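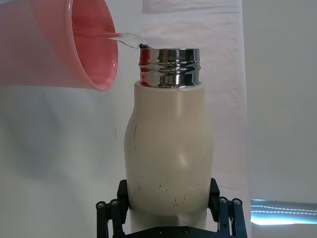
The Refillable Bottle Settles In

Five years ago, the staff kitchen at Adura's office in Allach went through a case of bottled water most mornings. The company stopped ordering it in July of that year and gave each of its 115 employees an insulated flask. Most of those flasks are still in service, many with scratched paint and worn bases.

The habit has brought its own small difficulties. A flask with a narrow neck is awkward to fill from a shallow sink, and many employees pour from a cup instead. Kitchen staff recommend a light plastic cup with a thin rim. Tilted slowly, it gives a narrow stream that can be directed into the neck. A full cup tipped quickly will spill over the collar and down the side.

The collar also requires attention. Residue collects in the threads, particularly where flasks are used for tea or juice. Kaimal, the housewares retailer that supplies the office, advises customers to clean the threads with a soft brush at least 2 times a week and to leave the lid off overnight.

Scuffs on the outer finish are chiefly a matter of appearance. A dent is more serious, as it may damage the insulating wall. Kaimal suggests a simple check: fill the flask with hot water, close it, and feel the outside after 3 minutes. A warm patch on the body indicates that the insulation has failed.

Adura will replace any flask that does not pass. Employees may bring theirs to the second-floor kitchen beginning 2nd October. Replacement lids made by Trolla are kept in the drawer beside the sink.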